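What's the best way to label cables so the labels stay put? 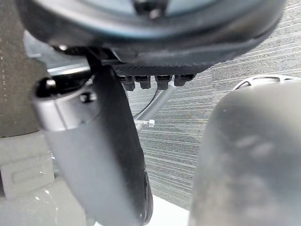

Black plugs in a row, with silver ribbed conduit running away below them.

greenkettle_posts
July 2024

Hello all! I've just taken over the back bedroom as a study and I'm having a wonderful time setting it up, apart from the cables. Behind the desk there's the computer, the screen, a printer, the router, two lamps, speakers and a charger for nearly everything I own, and they all go into the same corner. Most of the plugs are black and so are most of the leads.

I started with little paper stickers folded round the cable like a flag. They looked lovely for a couple of weeks and then the glue gave up and I found them on the carpet. I tried masking tape next, and the ink has smudged so much that "printer" and "speakers" might as well be the same word.

I don't mind spending a bit. My budget is £15, and I'd like something I can redo when I swap things over. Do I label both ends? Is one of those handheld label printers worth it? I saw a Trusa one secondhand but don't know what tape it takes.

Also, is it all right to put a label on the plug itself?

Thanks in advance, I've been reading this site for ages and it got me through bleeding my radiators in May!

loftladder
Accepted by the person asking

Both ends, every time! I love this job. I did our whole house one wet week and I still open the cupboard under the stairs just to look at it.

What works for me is hook-and-loop cable ties with a writing tab. You wrap the tie round the cable, pull it snug, and write on the tab with a fine permanent marker. There's no glue to fail and you can move them to another lead whenever you like. The Vekard ones have a nice wide tab, and a pack of mixed colours should leave you plenty of change. Give the ink a few minutes before you handle it, that's where I went wrong the first time.

A few things I've picked up along the way:

Put the label a hand's width back from the plug. Right up against it, you can't read it once it's in the extension lead, and it gets rubbed every time you pull the plug out.

Write what the thing is and which room it's in. "Lamp" is no help when you have two of them - "lamp, window side" is.

Use one colour for power and another for everything else. You'll be able to find what you want by torchlight.

Label the power bricks as well, on the flat side, with the name of the gadget they came with. So many of them have the same size of plug and a different voltage, and mixing them up can ruin something.

As for labels on the plug, the back of it is fine as long as you keep well clear of the pins and don't cover the markings. I'd skip the label printer unless you have other uses for it. They're great fun but the tape gets expensive.

strebel_lane_468

bread bag clips. free, write on them in biro, done

mothandthimble

Agree with loftladder about the ties, but I'd stick up for label printers! I use mine for spice jars, seed trays and the fuse box too, so it has more than paid its way. If you go for it, look for the bendy tape meant for cables. The ordinary stuff is stiff and springs open when you wrap it round anything thin. Check the Trusa's tape is still sold before you buy, as I got caught like that with an old Vallano.

Wipe the cable with a barely damp cloth first (unplugged, of course) and let it dry properly. The dust behind a desk is what kills most stickers.

And draw yourself a little plan of what goes where - mine is taped to the underside of the desk drawer.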